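This site uses cookies to remember your settings. By carrying on reading you agree to this. OK / Find out more

I went to my first ever council hustings last month and I have not stopped talking about it since, so now it's your turn!

It was for the Gernside by-election, held upstairs at the old Clorgate library (the bit with the terrible radiators), and I only went because I was curious. I've voted in every election since I was old enough and I had never once heard a council candidate speak out loud. You get a leaflet through the door, you look at the bar chart, you put it in the recycling. And yet these are the people who decide whether the number 8 bus keeps running, and that bus is how I get to work.

Well, it was brilliant. There were nearly 60 of us crammed in and the questions were so much better than anything you hear on the telly. One woman had brought the planning papers for the Hundach site with bits of coloured paper sticking out all over the place, and she asked which of them had read the drainage section. Two hands went up. Two! You could feel the whole room making a note of it.

I'd gone in thinking I knew how I'd vote and came out in a complete muddle, in the best possible way. The candidate whose party I usually back was fine but kept sliding off to talk about Westminster, and an independent I'd never heard of knew exactly how many parking permits Gernside has and what each one costs to issue.

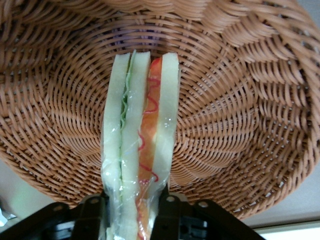 Toy sandwich in a wicker basket.

The buses took up the longest stretch. The county wants to cut the evening service back to 19 minutes past seven for the last one out of Clorgate, and I don't know anyone in a shop or a care home who finishes by then. Three of the candidates were against it. The fourth said it needed looking at as part of a wider review, and got a groan - quite a friendly groan, but a groan.

Last time this seat was won by 329 votes. I keep thinking about that number. It's my street and the next few along, if we all turned out, and I reckon most of us don't. I've already talked both my neighbours into going to the next one, which is on the market hall plans, at half past seven in the same room. Bring a jumper if you're coming, and get there early for a seat near the front, as the back rows can't hear a thing over the pipes.

I'm still undecided, by the way. I've got the leaflets spread out on the stairs and I'm reading them properly for once, bar charts and all.

Last updated: September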